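1 min read

Re: [larnero-cooks] Dry brine or wet?

> I have one oven rack and a small fridge. Is a wet
> brine worth the trouble for a roast chicken, or
> can I just salt it the night before?

Salt it the night before. I gave up the bucket in August. For a 2000 gram bird I use 21 grams of coarse salt, uncovered in the fridge, breast up. Pat it down before roasting and go for golden brown all over, a bit darker at the edges.

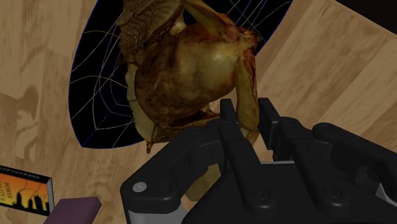 Leftovers

Pick the meat the same evening. Bones go in the freezer for stock.

Larnero Cooks list | Contact the list owner | Back to top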